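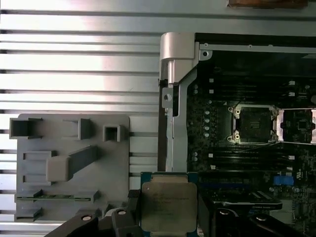

Mei Kowalczyk

Saturday, and I am home, but my head is still at the bench. I want to write in English again because Juniper says my written English becomes rusty if I only use it for shift notes.

This week the arm took over the processors. For two years this was my part. You hold the chip by its edges, you find the corner mark, you lower it and you do not breathe. I had a good hand for it. When I started at Trorkorix, Ingvar gave me an old board to practice on and I bent pins on it until I was ashamed. After that I never bent one on a real board.

Now the processor stands up between two black fingers, with the metal side turned to the front, and the socket waits open in its silver frame. The memory strip has its own slot in the gray plate next to the chassis. I made the drawing for that plate together with Prasert. He wanted the holders closer together, I wanted more room for the fingers, and we argued for an entire lunch. I won about the room and he won about the corners.

My new task is to watch, and to say yes or no. If the arm stops, I look at the screen, I decide if the chip sits straight, and I press continue or I take it out by hand. The target for the month is 562 boards. Before, with four of us on the bench, we were content with 137 in a good week. I do not know yet if I like these numbers. My shoulders like them. In the evening I can lift my arm to the kitchen shelf without making a noise.

But the bench is quieter. Gervasio went to packing on Tuesday and he used to sing, badly, always the same song about a train. He told me packing is fine, the people are friendly there, and that he will come back if they need hands for the older Siddiqui boards, which the arm cannot do yet. I think he said it to be kind to me. I should ask him how he really is. I will do it Monday at the coffee machine.

Also I must remember to tell Prasert that the small clip at the bottom corner of the plate is too tight for my taste. Maybe it is only me. He will say it is only me.

In the afternoon Juniper asked me if I felt replaced. I did not have the word ready. I said that I feel moved, like a chair. She laughed and then she stopped laughing, and we talked about the training in May. It costs 50 hours and the company pays for it, and after it I could teach the arm new parts by myself. I wrote my name on the list. Ingvar's name was there already, in his big letters.

Tomorrow I call my mother, and I need to buy potatoes.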